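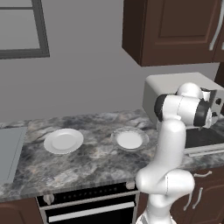 Beaters and pickers-up wanted for the coming season – Luston Estate Shoot

The Luston Estate Shoot is taking names for the beating line and the picking-up team. We shoot pheasant and partridge over the Luston and Retton beats, with nine driven days between October and the end of January. Dates are sent out in September once they have been agreed with the farm.

Most of the ground is mixed woodland and cover crop. The Retton side is steep in places and the bracken is heavy until the first hard frosts, so you need to be steady on your feet and able to walk for most of the day. Barta Wood is flatter but wet along the bottom ride.

Beaters

No experience is needed. New beaters are put next to someone who knows the drives. You will be asked to keep the line, listen to the radio and stop when told to stop. Flags are provided. Bring your own stick.

Dogs are welcome in the line if they are under control and will stay close. A dog that runs in will be put back in the vehicle. Please tell us in advance if you want to bring more than one.

Young people aged 14 and over can beat with a parent or guardian in the line with them. We need a signed form before their first day.

Pickers-up

We are looking for 4 pickers-up with trained dogs. You should have worked at least one full season on a driven shoot, and be able to despatch birds quickly and properly. Pickers-up stand well back and are expected to stay on after the last drive until the ground has been covered.

Pay

Beaters £40 a day
Pickers-up £40 a day plus fuel money
Under 18s at a reduced rate, please ask

Payment is in cash at the end of the day. Everyone is offered a brace to take home when the bag allows. Most days are 200 birds or fewer – we are not a big-bag shoot and do not want to become one.

Hours and food

Meet at the grain store, Luston Home Farm, at 8.30am for the briefing. We move off at 9am. There is a short stop for soup mid-morning and we normally shoot through, finishing by 3pm with a hot meal in the barn. Bring your own drink and something for your pocket.

What to wear

Waterproofs, strong boots and leggings in dull colours. Eye protection is advised in the maize and there are spare pairs in the beaters' trailer.

Getting here

Parking is on the hard standing behind the grain store. Please do not park on the verge, the milk lorry needs it. We can usually arrange a lift from Brirnham for those without a car, but let us know the week before.

How to apply

Leave your name, phone number and details of any dogs at the estate office, or fill in a card at the Brirnham feed store. Pickers-up should also give the name of a shoot where they have worked. We would like to hear from everyone by the end of August. People who came last season still need to put their names down again.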